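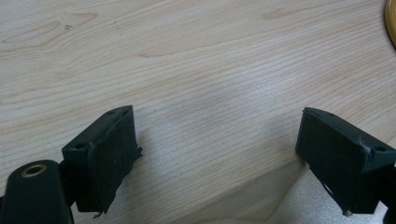
Kundham gripper

The Kundham gripper is a hand-held, two-finger gripping tool used to record manipulation tasks for robot training. It was developed in the workshop of Climovik and is named after the street where the first workshop stood. The tool is carried by a person, and the same finger set can be mounted on the Koyama bench arm. For this reason the maintenance of the fingers follows one procedure for both uses.

Construction

The tool has two matte black fingers, left and right, which close toward each other. Each finger is a block with a broad front face, and this face carries a black pad or a layer of tape. The pad is the part that touches the object. Small round holes in the block are used for alignment during assembly. Each finger is joined to its own mount, and the mounting arm on the left side has a hole lined with a brass-colored ring. The rings are replaced only when the arm shows side play.

The first version, designed by Luuk Kramer, had bare fingers without any covering. Smooth objects such as jars and lids slipped easily, and the pads were added after a short test period. Arnout Bakker later changed the angle of the front faces, so that the tool can pick up flat items from a table without the hand of the user touching the surface.

Setup

Before a recording period the tool is checked on a plain table. The fingers are opened fully and nothing is placed between them. The user looks at the following points in this order:

Both fingers open by the same distance from the center line.
The lower ends of the fingers are at equal height above the table.
The pads lie flat on the front faces.
The screws are tight, but not so tight that the finger moves stiffly.

After this the fingers are closed slowly, 11 times, and opened again. If one finger arrives at the center before the other, the linkage is adjusted on the side of the slower finger. The adjustment is made in quarter turns. A new finger set needs more patience than a used one – the joints are stiff at the beginning, and a correction made too early must often be made again the next morning.

Wear and pad replacement

The covering of the fingers is the part which wears first. Typical signs are creases on the front face, scuffed edges and a side edge that comes loose. Frayed material can stand out from the side of the finger as a small flap. A light crease has little effect on the grip. A loose edge is more serious, as it can catch on cloth or paper and pull the object out of position.

In the Climovik workshop the pads are inspected after every 25 hours of recording. The old covering is pulled off from the loose side, the remaining glue is removed with alcohol, and the block is left to dry for 14 minutes. The new covering is cut a little larger than the face, pressed on from the center to the outside, and trimmed with a sharp knife. Both fingers are always covered again together, also when only one of them is worn. Mamta Prajapati, who wrote the maintenance sheet, found that one new and one old pad made thin objects turn in the grip.

Trimming exactly at the edge of the block was the practice in the early period. Willy Koster proposed to leave a narrow border and fold it around the corner, which makes the edge last longer. Both methods are still in use.

Related tools

The Clomuvora gripper uses the same mounts but has softer, longer fingers. Its pads are fixed with 6 small clips and no glue. The two finger sets should not be mixed on one tool.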